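Paid testers wanted: the Irnness two-finger gripper, and whether it deserves a place on your bench

Posted Sat 29 August

We are looking for people to use a robot gripper hard, write down what it does, and tell us whether they would spend their own money on it. The pay is fair, the coffee is ordinary, and you don't have to like the product. We would prefer it if you started out doubting it.

Who is asking

Courtois is a small testing shop. Firms that are thinking of buying tools, kits and service plans come to us first and we try the stuff out for them. We don't sell robots. We don't take a cut from anyone who does. The client for this round is Dremar, a parts and repair business that has been offered a bundle of Irnness grippers along with a care plan called Gosero. Dremar wants to know if the bundle is worth signing for. So do we, at this point, after reading the sales sheet more often than is healthy.

What the product claims to be

The Irnness is a gripper with two fingers that fits on the end of a robot arm. It comes partly built, you finish it yourself, and the printed parts can be reprinted when they break. The sales sheet says it is "ready for real work the same day." It also says it "handles everyday objects with confidence." We don't know what confidence is in a gripper and the sheet doesn't say. There is no number next to it.

Gosero is the service side. You pay by the month and in return you get spare fingers, a help line and something called guided tuning. Nobody at our end has yet had a clear answer on what guided tuning includes, or who pays shipping when a part goes back. If you take this job you will be asked to find out the way a customer would, by calling and waiting.

We have some prior doubts and you may as well have them up front. Printed plastic can do a fine job in a gripper. It can also creep, crack around a screw, or wear down at exactly the spot where it has to be true. A long finger gives you reach and it also gives you flex. Cables that run near moving parts are a thing to watch on any arm at any price. The sheet is silent on all of this, and it has a whole page on the carrying case.

The work itself

You'll work in sessions of 3 hours with a partner. One of you runs the arm and the other keeps the log, and you swap halfway. Each session has a task card. A task might be picking up small parts and putting them down again in a marked spot, or closing a finger against something solid and holding there, or taking a finger off and putting on a fresh one with only the printed guide to help you. Some cards are dull. Doing the same grab over and over is most of what we need, and the dull cards are where weak parts tend to give themselves up.

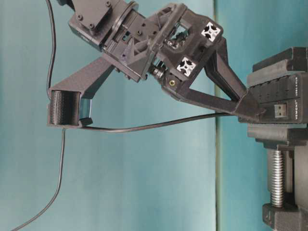

One reader of our last call wrote back that the whole thing sounded like free marketing with a clipboard, and that any kit will look good if the people who test it are chosen by the people who pay. Fair point, said Margin Note, another reader, but then who else is going to pay for it, and did anybody ask to see the raw logs? Nobody had. So we put it in the terms this time: every tester can keep a full copy of the logs from their own sessions, and Dremar gets the same pages you do, with nothing trimmed. Irnness doesn't see anything until Dremar has made up its mind.

We still think the first reader was partly right. A paid test has a lean to it. The best fix we have is to pay you the same whatever you write, and to pay you on the day.

What you would log

Slips and drops. Any finger that doesn't close the way it did at the start of the session. Screws that work loose. Noises that are new. Cable rub, or a cable that has gone tight where it used to hang slack. Time lost to reading the guide twice. Calls to the Gosero line, with how long you were on hold and whether the answer was any use. Also anything that goes right, please, in the same plain words. "It held" is a fine entry. "Amazing grip!!" will be sent back to you.

We don't want star ratings. Earlier rounds on other tools gave us pages of fours, and we couldn't do anything with them.

Who we want

People who fix things, for a living or at home. Bike shop hands, sewing machine repairers, line workers, model builders, school shop teachers with some free afternoons. You should be able to use a hex key and tell when a thread is about to strip. You don't need to have run a robot before. We will show you the controls and the stop button, and you'll practice on the stop button before anything else.

We would also like two or three people who have used other grippers at work and are tired of them. Say so when you write.

You need to be 18 or over, able to stand for part of the session, and able to write clear notes in English. Neat handwriting is a bonus, typing is fine. If you need a seat or a lower bench, tell us and we'll set it up.

Who we can't take

Anyone who works for Irnness or Gosero, or has in the past 2 years. Anyone who sells kits that compete with them. Anyone who has already written about the Irnness in public, for or against. We know that last rule will knock out a few good people. Sorry.

Pay and hours

$60 a session, paid at the end of that session by check or bank transfer, your choice. If the arm breaks down and we have to send you home early, you get the full amount. That seems likely to happen at least once. Training is one session long and is paid the same.

Sessions are on weekday afternoons and we need you for at least 2 of them a week. The round runs until early November. It could stop sooner if Dremar has heard enough, and if it does you'll be paid for whatever you had booked in that week.

This is short-term contract work. It does not lead to a job with us and we aren't going to hint that it might. You'll be responsible for your own taxes on the money. There is parking behind the building and a bus stop out front, and the bus is slow.

Safety and the paperwork

Long hair tied back, no rings, no loose sleeves, closed shoes. Eye protection is ours and you wear it. Hands stay out of the marked area while the arm has power, including when it looks like it has stopped. Two people in the room at all times. If your partner leaves, the power goes off.

There is one form about safety and one about the logs. The second asks you not to post about your sessions until the round is over. After that you can say whatever you like, including that we wasted your time. We read the Gosero customer agreement as part of getting ready for this and it is a good deal longer than both our forms together. There is a line in it about "feedback given in good faith," which we have asked about. Testers do not sign that agreement. Dremar would, if it buys, and that's one more reason for them to know what the help line is like before they do.

What happens to the results

Dremar gets a written report and the logs. If they turn the bundle down, the report will say so on our site with their okay, and if they buy it, the same. We'll list the faults either way. Our own view today is that the gripper may turn out decent and the care plan is the part we'd keep an eye on, but that's a guess made from a sales sheet, and you are free to prove it wrong.

Things people have asked

Do I get to keep a gripper? No. They go back to Dremar or to the maker, and a few may go back in pieces.

Can I bring my own objects for it to pick up? Yes, if they fit on the bench and you don't mind them getting scratched. Nothing alive, nothing that leaks. Your odd objects are probably a better test than our task cards.

Do I need to know how to code? No. If the product turns out to need it, write that down in the log.

Is it loud? Not very. The shop next door is.

Will I be filmed? No. We only need your notes.

How to apply

Write to the Courtois test desk through the contact page and put reference 319 in the subject line. Tell us what you repair or build, which afternoons you can do, and about one tool you bought that let you down. A short paragraph on that last one is plenty. We read it more closely than the rest, to see how you write about a thing that failed. Please don't send a resume.

If you're a fit we'll call to set up your training session. If you're not, you'll get a short email saying no. Applications close when the benches are full.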